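3/21/20, Stamatholm shop, bay 3

Came in on a Saturday to retape, so naturally Tharushi Kumarasinghe was already here and had opinions about tape.

Bay is laid out in blue diamonds now. Martim wanted squares. Martim Bastos has wanted squares since January, when he also wanted the arm to be called Kevin. Diamonds stay, as the old hands walk the bay corner to corner and the lines run more or less the way they walk.

Arm gets the small-parts pickup from the Hashmi line. Used to be two people per shift, bending. Now one person stands up straight and worries. Wrote that on the whiteboard as "reduced physical load." Management liked it.

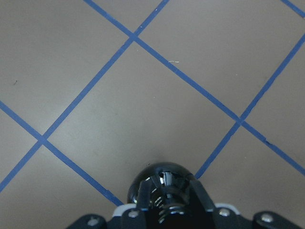

Other changes nobody put in the plan: sweeping matters. A bit of thread used to be a bit of thread. Now it's an item for discussion. Tharushi has moved the good broom into her locker and will lend it on request.

Pick log for the week: 68 tries, 26 of them needed a hand. Remusine rep calls this "collaborative." Night shift has another word.

Pay grade for the minders still not settled. Asked again. Was told to ask again.

To do:
- scuffed tape, replace in case it's starting to lift
- Zilier spring, order 4 (they'll send 3)
- wipe down the black housing, it shows everything
- Martim to stop saying Kevin in front of visitors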